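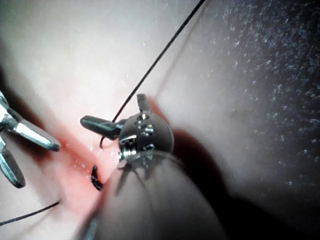

Back from the lab at 8 and my neck feels like somebody else's. Gripper day! I've been looking forward to it since the new tips were sitting in customs, and of course when it finally came I'd slept badly and forgotten my good glasses, so I did the first hour squinting into the viewer like my grandmother threading a needle.

The plan was simple enough on paper. Same pad, same black thread, same stitch, and we swap what's on the ends of the arms. Rodden tips against the Brellora ones, and then a mixed setup with one of each, which was Lilian's idea and which I argued against last week (she remembered that I argued, naturally). Satish ran the recording and kept the log. I drove in the morning, Lilian drove after lunch.

Rodden first. They feel quick. You move your hand and the jaws are just there, and when you open them wide they really open, which I love for going after a tail that's lying flat on the pad. What I don't love is the last little bit of closing. There's a soft spot right before the tips meet, and my fingers kept thinking I had the thread when I didn't have it yet. So I'd pull, and the thread would stay exactly where it was, and I'd say something that is now in Satish's log with a time next to it.

The Brellora pair is slower and I was all set to be snobby about it. But the grip! Once it closes on thread it stays closed, and I could pull the tail up at a silly angle and it didn't creep. Lilian thinks it's the tooth pattern. I think it's that they hold force longer after you relax your hand, and we went back and forth about it over the sink while I was rinsing cups. We could settle it with the force gauge if anybody knew where the force gauge was.

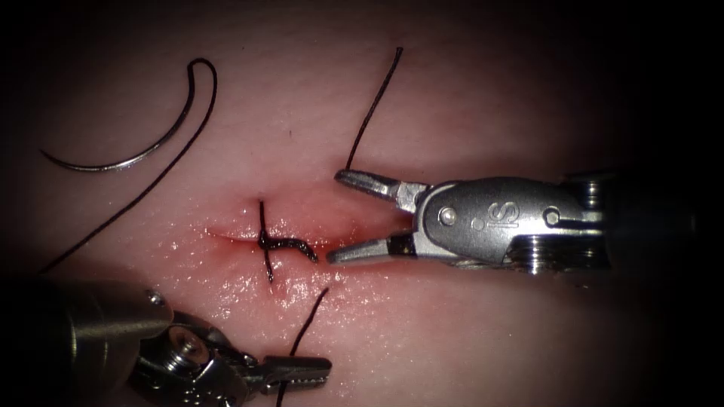 The knots are where I learned the most, I think. I tend to wind too tight and then snug the knot down crooked, and I do it with every gripper ever made, so that part is me. But the throw itself, getting the loop over the jaw and then reaching through for the tail, was so much easier with a smooth outside edge on the instrument. Anything that sticks out near the hinge wants to grab the loop. I lost one whole stitch that way and had to start again with a fresh length, and I was short with Satish about it, and then I gave him half my orange to make up.

Parking the needle is still a bad habit of mine too. I put it down on the pad wherever there's room and then forget about the thread attached to it until it drags across something. Lilian puts hers down in the same place every time. I watched her do it over and over and thought, okay, fine, I'll learn.

Camera stuff: we also had the old wrist view against the Prodon controller's new exposure setting. I wanted the new setting to win because the wet parts glare so badly. It does calm the highlights down, but then the dark side goes to mud and you can't judge where the second tip is. I ended up switching it off and leaning on the fixed view for depth. Lilian left it on and was perfectly happy, so there goes my strong opinion.

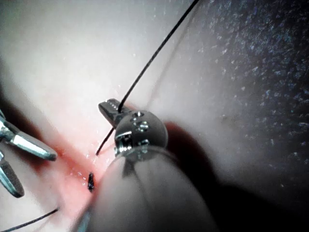 Mixed setup in the afternoon, and I have to write this down even though it costs me: it was the nicest of the lot. A firm grip on the side doing the pulling, quick open jaws on the side that mostly waits and then has to jump in. I took a turn after Lilian and stopped thinking about my hands for a while, which hasn't happened on this rig before. I told her she was right. She wanted to know if Satish was still recording.

Things to do before the next round:

Ask Kipchumba Khaemba whether the soft spot in the Rodden close is a cable thing or a settings thing. He'll say settings.

Find the force gauge. Try the cabinet under the window.

New pads, the one we used is getting tired along the cut.

Go through the clips with Satish. There are more than 2,000 in the folder now if you count everything from January, and the naming is a disgrace, and most of the disgrace is mine.

We only managed two full runs with the mixed pair, so I'm trying not to get carried away. I'd like Lilian and me to swap sides next time and see if I still like it when I'm the one starting cold. Right now it's soup, a hot shower, and I'm putting my glasses in my bag before I forget again.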